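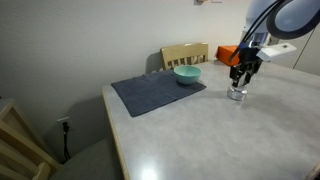 So I lost most of last week to a bowl. More exactly, I lost it to two cameras that couldn't agree on where a bowl was, and I want to write it all down while I'm still annoyed enough to remember the details.

Quick catch-up if you're new: I've been moving my tabletop pick-and-place setup off the pile of scripts I wrote last year and onto Camine, the small planner I've been hacking on since the fall. Camine takes object poses from the perception side and spits out a grasp, an approach and a path for the arm. The perception side is Chae (yes, I name my repos after whatever pops into my head), and Chae gets to look at the table from two directions and merge what it sees into one list of things with positions. One bowl, one tin, one box, one mat. Easy, right?

When the arm was parked, it was easy! Both views put the bowl in the same spot to within a couple of millimeters and I went around feeling very pleased with myself. Then I'd start a run, and the merged pose would wander off to one side whenever the gripper got close, like the bowl was trying to sneak away. Sometimes Chae gave up and reported two bowls. Camine, being a trusting little program, would then plan a lovely smooth path to the second one.

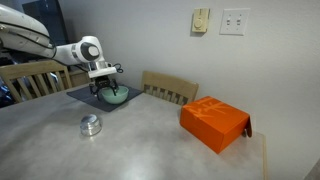

My first guess was occlusion. When the fingers are down at the rim, a good chunk of the bowl is hidden, and my pose fitter was happily fitting a circle to whatever pixels were left over. That was a real problem and I did fix it. If less than a certain share of the rim is visible now, Chae stops updating and holds the last good pose with a growing uncertainty on it. The planner is allowed to keep going on a held pose for a short while, then it has to back off and look again.

I was sure that would be the end of it. I made coffee. I ran it again. Two bowls.

Second guess was calibration, so I redid the extrinsics for both cameras (an entire evening, plus a board I had to reprint because my printer likes to scale things to 97% when it feels like it). The numbers barely moved. I've now got a beautifully calibrated setup with the exact same bug.

At this point I did what I should have done on day one and wrote a replay tool. I'd been debugging live, with the arm moving, squinting at a terminal, which is a terrible way to find anything. The replay viewer loads a recorded run, puts both camera streams side by side, draws the arm model over each one from the logged joint angles, and lets me step through with the arrow keys. It's ugly and it took four hours and it's the best thing I've written this year.

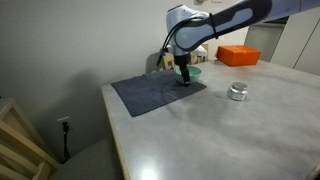
With the overlay on, the bug jumped right out. In one stream the drawn arm sat neatly on top of the real one the whole way through. In the other, the drawn arm was late. It matched perfectly whenever the arm stopped and fell behind whenever it moved, and the faster the move, the bigger the gap. That's a clock problem, plain as day.

I went digging and found it in my own camera wrapper, naturally. One driver gives me the time the picture was captured. For the other I was using the time it showed up in my process, after it had been through a queue. Chae masks out the arm before it looks for objects, using the joint angles at the frame's timestamp, so in that second view the mask was in the wrong place. Slivers of gripper were leaking through next to the rim, and the fitter thought they were bowl. Mystery solved, ego bruised.

The delay wasn't even constant. I pulled one long recording of 3,719 frames and compared arrival time to capture time for every one of them. 1,432 were late enough to shift the mask by a visible amount. Median delay on those was 13 milliseconds over my cutoff, with a nasty tail whenever the disk was busy writing.

So, what changed:

Both wrappers now return capture time or they refuse to start. No quiet fallback.

Joint angles get interpolated to the frame's timestamp. I used to grab the nearest sample and hope.

The mask gets padded in proportion to joint speed, so fast moves throw away a bit more of the picture and slow ones don't.

Chae logs the clock gap for each frame, and there's a test that replays a saved run and fails if the gap ever gets silly.
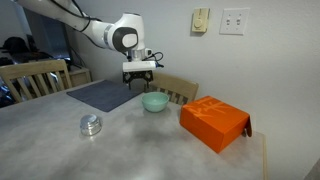 I also finally split "where is it" from "is it in my hand" in the planner state. Before, Camine decided a place was done when the gripper opened. Now it opens, lifts, waits for a clear look from both views, and only then does the object go back into the world model with a fresh pose. It's slower. I can live with slower, I was getting really tired of plans that began from a bowl position that was several seconds out of date.

The tin is still a pain, by the way. Shiny things and depth do not get along, and I've been getting by on the outline from color and an assumed height. The orange box I could find with a potato.

Yufang Song pointed me at Flurach for the next bit, a little library for fitting time offsets between sensor streams after the fact, so I might be able to rescue some of the older recordings from February. I have close to 1,000 short clips with bad stamps in them and I'd hate to toss the lot. If that works I'll post the script. The replay viewer goes up as soon as I've pulled my hard-coded paths out of it, which might take longer than writing it did.

Comments

stollel_dan: Ha, we had this exact bug at Stollel, except ours was the joint data that was late and the cameras were fine. Spent a week blaming the lens guy. Do you sync the clocks in hardware or just trust the drivers?

Author reply: Just trusting the drivers for now! A trigger line is on the list, somewhere under "clean the desk."

Marguerite P.: Does padding the mask by speed ever eat the whole bowl? I tried something similar and my tracker went blind on every approach.

Author reply: It did at first. I cap the padding, and I slow the last few centimeters of the approach anyway, so it's nearly back to the plain mask by the time it matters.

kettlebit: please post the viewer with the hard-coded paths, we've all seen worse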